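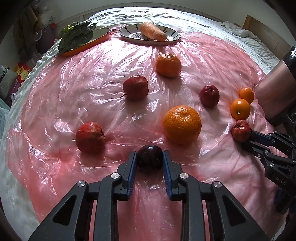
Graham Yeoman wrote:
> Lost the left one again last night, episode 752. Fingers stopped closing halfway, no error on the log, the width reading just froze. Power cycle brought it back. Has anyone else on the Tosik build seen this or is it only my pair?

Not only yours. We've had it 2 times since the start of March, both on the fruit set, both after a long run. Plum sort of thing – small, round, needs a decent squeeze – and the width value sticks while the fingers keep going. So the file says half open and the video says otherwise. Nasty because it saves fine and nothing complains.

Derek pulled one apart. Encoder cable was rubbing where it goes past the linkage, insulation nearly through on one side. Rerouted it, bit of tape, no freeze so far but thats only a few days so don't take it as fixed.

What I'd do tonight:
- check the pivot screws, ours had backed out a bit
- wiggle the cable with the live reading up, watch for jumps
- anything recorded after the freeze, pull it out. Dont try to patch the widths by hand

We have 2,000 episodes to go back through, Lacey is writing a script that flags any flat width over a grasp. Will post it here when it runs without falling over.

Also please stop using it if the fingers close on their own after the power cycle. Ours did once and caught Derek's thumb. No harm done but still.

Dolores – do you have spare cables or do we order from Zusia?

Ashley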